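Beravo Crossover Measurements

Summary

Beravo holds impedance and on-axis response measurements for Ilta two-way loudspeaker kits. It is maintained by Relu Olteanu and Brisa Ponce and is intended for builders who are designing or checking a passive crossover.

Contents

The release contains 100 response files, grouped by driver and by cabinet type (sealed or ported). Tweeter files were revised in February - earlier copies should be replaced.
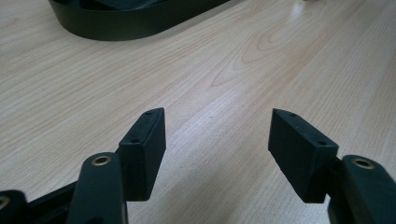 File format

Each file is plain text with 3 columns: frequency, level and phase. Impedance files use the same layout, with ohms in place of level. The nominal impedance of every woofer is 4 ohms.

Known limits

Bass readings taken in the Puva listening room include room effects and should not be used to set port length. Distortion was not measured.

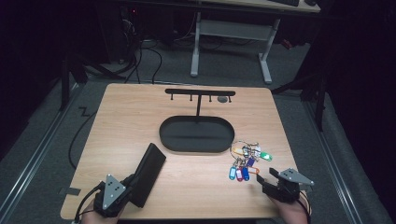
Can the files be loaded directly into crossover design software?
Most programs that import plain text will accept them - remove the 2 header lines first if the import fails.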